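Minutes of the January meeting of the Clatley Community Garden and Orchard Society

Held in the long room at the Esard Library, starting at 7:00 in the evening. The room was nicely full, and there was a very welcome pot of lentil soup on the side table, for which the secretary would like to record everybody's thanks before getting into anything else.

## 1. Welcome and last month's minutes

The chair wished everyone a happy new year and said how good it was to see so many faces on a night when the roads were slick. Newcomers were invited to say hello and did so, and we learned that two of them have kept bees, which caused a pleasant stir and a short detour (see item 7).

Last month's minutes were read and accepted with one correction. The pear that came down in the wind was the one by the east gate, and the minutes had it by the compost bays. The secretary apologizes to both pears.

## 2. The winter prune

Pruning has gone along well in spite of the weather. The old apples on the top row are done, and the middle row is done as far as the bench. What remains is the bottom row, where the ground has been too soft for ladders, and the three plums, which we are leaving alone until summer as we always do.

There was a good long talk about the big russet in the corner. Some members would like to take out the heavy limb over the path this winter and be finished with it. Others feel that the tree was cut hard two years ago and ought to have a rest. After everyone had spoken, and a few had spoken twice, it was agreed to shorten the limb by a third now and look at it again next winter. The path will be roped off on the morning the work is done.

Prunings are piled beside the shed. Anyone who wants apple wood for the smoker or the fireplace is welcome to it, and please do take the thick pieces as well as the pretty ones. 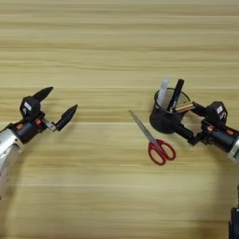

Members who borrowed loppers over the holidays are kindly asked to bring them home. The long-handled pair with the green tape is missed especially, as it is the only one that will go through anything thicker than a thumb.

## 3. Seed order

The seed list went around the room and came back a good deal longer than it left. The order will go to Pundus Seeds, the same as last year, as their beans did so well for us and their onion sets arrived firm and clean. We have $200 set aside for the shared beds, and the list as it stood at the end of the evening came to $133, so there is room for a few extras.

The extras were argued over very cheerfully. It was agreed to add:

- a second packet of the flat Italian beans
- borage, for the bees we may or may not have
- one winter squash that nobody present has grown before, chosen by show of hands

A request for more zucchini was made and, after some laughter, set aside until someone can say where last year's surplus went. The request may be brought back in February.

Plot holders who want to add their own seeds to the order should write them on the sheet at the library desk, with the money in an envelope and the plot number on the front. Last year several envelopes had only a first name on them, and sorting them out took a whole afternoon.

## 4. Water

The tap by the lower gate is shut off for the season and has been wrapped. The tap by the shed is still on for the time being, and whoever uses it last is asked to turn it off at the ground as well as at the spout. It was found dripping twice in December, and there was a sheet of ice across the shed step both mornings.

Amini Plumbing has sent a quote for moving the lower tap to the middle of the garden, so that people on the far plots wouldn't have to drag the hose past everyone's lettuces. The idea was warmly received and the price less so. Before we decide, the chair will ask whether the trench could be dug by members, with the plumber coming only for the pipe and fittings. A good many hands went up when diggers were asked for, and the secretary has made a note of whose they were.

## 5. Plots and waiting list

There are 17 households on the waiting list, which is the most we have ever had at this time of year. Renewal letters go out this month. Anyone who doesn't think they can manage a full plot in the coming season is gently encouraged to think about sharing a half, and there is no shame in it at all. Some of our best-kept ground last summer was in half plots.

It was asked whether the rough strip behind the compost could be cleared and offered to people on the list. Opinion was that the soil there is poor and full of old brick, but that raised beds might do. Two members will walk the strip with a tape measure before the next meeting and bring back a sketch. 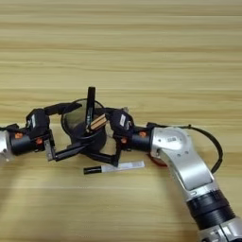

A member also raised the matter of the path edges, which are creeping wider on some plots and narrower on others. We won't be pointing fingers. String lines will go down in March, and everyone is asked to please respect the string.

## 6. Spring plant sale

The sale will be in the library yard again, tables out at 9:00 in the morning. We did very nicely with tomatoes last year and ran out of herbs before lunch, so members with a sunny windowsill are asked to start extra basil, parsley and thyme. Clean pots of any size can be left in the crate inside the shed door. Please knock the old soil out of them first.

There was a kind offer to bake for the sale, followed straight away by several more, and a cake list has been started. The question of whether to charge for coffee was put to a vote, and coffee will stay free with a donation jar beside it.

Esard Library Notes & Minutes
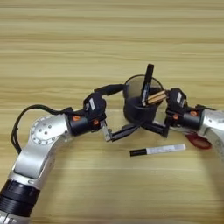 Vol. 3, No. 1

## 7. Any other business

**Bees.** Our two new members spoke a little about what a hive would need: morning sun, a windbreak, a clear flight path away from the gate, and neighbors who have been asked properly beforehand. Interest was high, though a few people have allergies and said so, and their worries were listened to with care. No decision was wanted this evening. The members will write up a page on it and we will give it a proper hour in the spring.

**The shed roof.** The patch is holding. The corner over the wheelbarrows still lets in a little when the wind is from the west, so please don't store seed or paper there.

**The cat.** The gray cat has been seen in the cold frames again. Lids down, please.

**Soup.** It was proposed from the floor that there should be soup at every winter meeting. This was carried with great enthusiasm, and a sign-up sheet is on the back of the door.

The meeting closed at 8:50. The next one is in February, same room, same time. Members who can stay on afterward to stack chairs will be warmly thanked, and anyone with a ladder taller than the society's own is asked to have a word with the chair about the russet.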